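Trirkura self-hosted: pre-release deployment checklist with reviewer comments

Applies to: single-host installs with the Pliritz queue worker enabled
Completed by: Nermina Todorova
Reviewed by: Liya Alemayehu

1. Host

1.1 Docker engine at or above the version in the README. PASS
1.2 Clock synchronised. PASS
1.3 Free disk space on the data volume, minimum 40 GB. PASS
1.4 Swap disabled. N/A
Comment: the installer only warns about swap. Left as it is on this host.

2. Secrets

2.1 No credentials in the compose file. PASS
2.2 .env readable by the service account only. FAIL, then PASS
Comment: file was world-readable after the restore. Mode corrected and the restore script patched. See issue 329.
2.3 Signing key differs from the one in staging. PASS
2.4 Old API tokens revoked. OPEN
Comment (L.A.): two tokens with no recorded owner. Do not revoke until Abla Moussa has checked the Shehu import jobs.

3. Database

3.1 Migrations run cleanly on a copy of production. PASS
3.2 Rollback of the last migration tested. PASS
Comment: rollback drops the index on events.source_id and does not rebuild it. Run the reindex task by hand.
3.3 Nightly dump restored to an empty instance. PASS
3.4 Connection pool matches worker count. FAIL
Comment: pool is 5, workers are 12. Jobs time out under load. Set DB_POOL to 12 and restart both containers.

4. Network

4.1 Only the reverse proxy port is published. PASS
4.2 Certificate renewal tried with the dry-run flag. PASS
4.3 Health endpoint returns 200 without a login. PASS
4.4 Outbound webhooks limited to the allow list. PASS
Comment: the list is read at start-up only. Changes need a restart. This should be in the docs.

5. Logging

5.1 Log rotation set for all containers. PASS
5.2 Request bodies not logged. PASS
5.3 Failed jobs raise an alert. OPEN
Comment: alert rule merged in change 1219 but not yet loaded on this host.

Outstanding: 2.4, 3.4, 5.3. Release is blocked on 3.4 only.

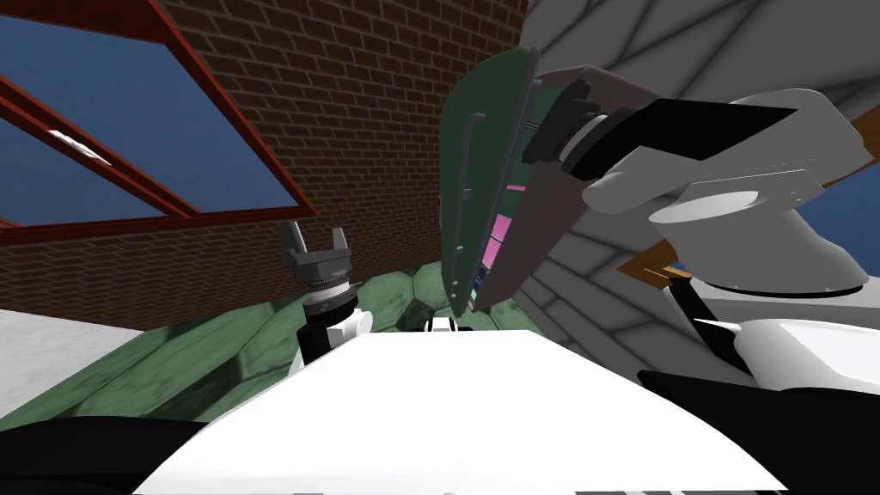
Simulated view: green panel held up, brick wall and window at left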